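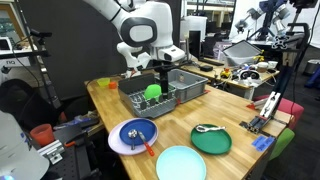 Page last changed: 18/03/2023

Search this forum Go Advanced

Dish loading task, student project, need opinions
Posted 18/03/2023 by brakach_lab
2 min readbrakach_lab wrote:
Our term project is loading a dish rack with one arm and a two-plate minimum. Plates go in the wire prongs, flatware goes in the gray bin next to the rack. The green plate is standing in the prongs. My problem is the dark blue plate on top of the pink one, with the spoon and the knife or spreader still on it. Do we clear the flatware first or score it as one item?

trindance9 wrote:
Flatware first. If you tip that plate, the spoon ends up on the floor.

oyewole_k wrote:
Disagree. Our team did plates first in June and lost 9 points out of 90, all on forks. Plates are worth more, so take them while you have time.

trindance9 wrote:
You had loose forks on the table. These are on the plate. Different problem.

flaromard wrote:
What about the tongs on the dark green plate? Same rule should cover both.

brakach_lab wrote:
Good point, I forgot the tongs. We have 1390 practice runs and the plan is 2000. Very few have anything lying on a plate.

oyewole_k wrote:
Then use the rest of the runs for that. I'd still go plates first on the aqua one, it's empty.

trindance9 wrote:
Fine with that. Empty plates, then flatware, then whatever was under it.

brakach_lab wrote:
Will try that order and post the scores.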